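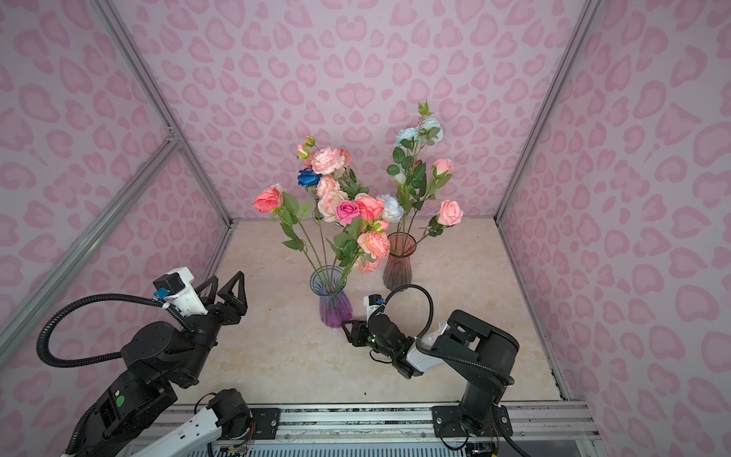

Why do cut flowers from the same bunch last such different lengths of time in a vase?

Mostly it comes down to water. A cut stem has lost its roots but its leaves and petals go on losing moisture to the air, and the stem has to pull up enough to keep pace. Some stems are good at this and some are poor at it, and even within one bunch a few will have been cut older, or left dry a little longer, or had their ends crushed on the way to you. The rest of this handout is really an unpacking of that answer, so if you only have time to read one paragraph before class, you've just read it.

Handout 4: Water, Sugar and the Cut Stem

Welcome back, everyone. Last time we stayed with the living plant and followed water from the root hairs up to the leaf, and I know the part on pressure was a long evening for some of you. Please keep those notes handy (the drawing of the xylem especially), as we'll lean on it again and again tonight.

What the cut does

Xylem is the plumbing of the plant, a great many narrow tubes running up the stem. In a growing plant the water inside those tubes is under tension. Think of a long rubber band being gently stretched from the top. The moment you cut the stem, the band lets go, the water column snaps upward a little way, and air is drawn into the open ends. That is why a stem left lying on the counter while you hunt for a vase can have trouble drinking afterward. The air sits in the tubes like a bubble in a straw, and the water has to find its way past it.

Trimming the bottom inch takes off the part of the stem where most of that air is sitting. Some growers like to make the trim under water, and I do it that way myself with roses, though with tulips I've never been able to see much difference. A slanted cut keeps the stem from standing flat on the bottom of the vase. It also exposes a bit more surface, but don't make too much of this! The tubes are the same tubes whichever way you slice them.

Blockages

Air is the first trouble and bacteria are the second. Sap leaks out of the fresh cut, bacteria feed on it, and before long there is a slimy film over the very openings we want to keep clear. Leaves below the waterline make things a good deal worse, as they rot quickly and feed the whole business. Strip them off. Wash the vase with soap and a brush, even if it looks clean, and change the water before it turns cloudy.

Some flowers bring their own blockage with them. Daffodils ooze a slippery sap that can shorten the life of other flowers in the same vase, so let them stand in their own water for several hours first, and don't recut them when you move them over. Poppies and euphorbias have a milky latex that seals the end. Wear gloves with the euphorbias, please, and keep your hands away from your eyes.

Sugar

A cut flower is still breathing, in the sense that it is using up stored sugar to stay alive and to open its buds. The leaves can make a little more, but indoor light is weak and they don't make much. Packet flower food supplies sugar, something acidic to help the water move, and something to hold the bacteria back. Sugar alone in plain tap water feeds the bacteria as happily as it feeds the flower, and this is the mistake I see most often in first-term notebooks.

Ethylene

We'll give this a full session later on, so only a word for now. Ethylene is a gas that plants make as they ripen and age, and carnations, sweet peas and delphiniums are very sensitive to it. Ripe apples and bananas give off plenty. Keep the fruit bowl in another room.

For the practical

Set up your jars as on the bench sheet, with 8 stems to each treatment, and label them before you fill them. Weigh each jar at the same time every day, and write down the weight even when you think nothing has changed. Please use the tall jars from the Trullia cupboard and leave the Yüksel cylinders for the dye session, as they stain.

Reading

Course reader, page 81 to the end of the chapter. If you'd like to go further, the Rendari notes on stem blockage are in the library at shelf mark 829, and they are slow going but worth it. Bring your first weights to the next session in the Cemalance room, along with anything that puzzled you.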